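February 2018

Every few months a reader writes in to ask if it's time to stop learning the proper way to fold a fitted sheet and wait for a machine to do it. The short reply is no, keep folding. The longer one goes chore by chore, with what a machine can take over now, what it can half do, and how to set up the job so that either you or the machine gets through it faster.

## Floors

This is the chore to hand over first. A robot vacuum will keep a hard floor clean if you run it daily. It will not deep clean a rug, and it will not do stairs.

- Pick up cords, socks and shoelaces before it runs. A single phone charger can stop it for the day.
- Tuck rug fringe under, or tape it down.
- Empty the bin after every run. The bins are small and a full one just pushes dust around.
- Cut hair off the brush roll with a seam ripper once a week. Scissors work but they nick the bristles.
- If your bed frame is a little too low for the robot, block off that side. It will wedge itself under and run the battery down.

The Parano we keep in the test house has done the downstairs since October and handles 300 square feet on one charge with some left over. Budget models under $200 bounce around at random. They get there, but they take longer and they miss corners. Go over the corners with a broom on the weekend.

## Dishes

You already own the robot. A dishwasher does the washing better than most hands do, and the part left over is the loading and unloading. No machine for sale to a household will do that part.

Scrape, don't rinse. Put spoons in with the bowls facing different ways so they don't nest. Unload the bottom rack first so water sitting in upturned cups on the top rack doesn't drip on dry plates.

## Laundry

Washing and drying have been machine work for a long time. Sorting, turning things right side out, folding and putting away have not. A box on a shelf keeps its shape when a gripper closes on it. A shirt has a new shape every time it's dropped, and a machine has to find a collar or a hem somewhere in the heap before it can make the first fold. Two-armed machines in labs can do some of this with towels, slowly. Shirts are harder, and anything with buttons or a lining is harder again.

The Sedanis folding cabinet that several readers asked about needs each garment clipped onto it by hand. By the time you have clipped a shirt on straight, you could have folded it. We would skip it.

What helps is the surface. Folding goes wrong on a bed because the bed is too soft and too low. Use something wide, flat and lightly padded, with a bit of grip in the cloth cover so the bottom layer stays put while you move the top one. Plain gray or another dull color is good, as edges show up against it.

A bright shirt with striped trim is an easy one to start on, bunched up or not. The stripes give you something to look for.
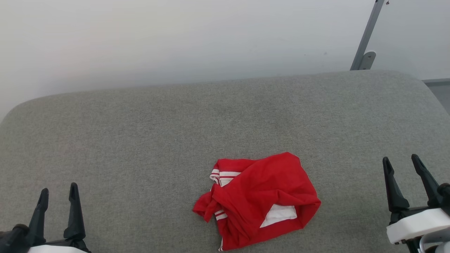
### Folding a shirt that has been sitting in a heap

1. Find the collar first. If you can't see it, find any hem and follow it around.
2. Pick the shirt up by both shoulder seams and give it one hard shake.
3. Lay it face down with the collar away from you. Smooth from the center out with flat hands.
4. Fold one side in to the middle of the back, then lay the sleeve straight down along that fold. Do the same on the other side.
5. Bring the hem up to the collar, or in thirds if your drawer is shallow.
6. Turn it over and stack it. Stop at 18 shirts in a stack or the bottom ones crease.

If the creases have set, put the shirt back in the dryer with a damp washcloth for 4 minutes and fold it while it's warm.

## The workshop

Small shops ask the same question about sweeping, sorting hardware and tending machines. A fixed arm is good at one motion repeated all day with parts that arrive in the same place each time. Jonmont Cabinet Works uses one to load a drill press and is happy with it. The shop still sorts mixed screws by hand.

For sorting, set up three trays and a magnet. Pull the steel out first, then sort by head, then by length. Castellanos makes a divided bench tray with sloped fronts that lets you slide screws up with one finger, and a muffin tin does nearly as well.

Don't run a robot vacuum in a shop. Sawdust gets into the wheels and metal chips cut the brushes.

## Windows and gutters

Window robots work on big flat panes with the safety cord tied off. On small panes, use a squeegee and a rag. Gutter robots clear dry leaves and get stuck in wet ones, and you still have to climb the ladder to put them in.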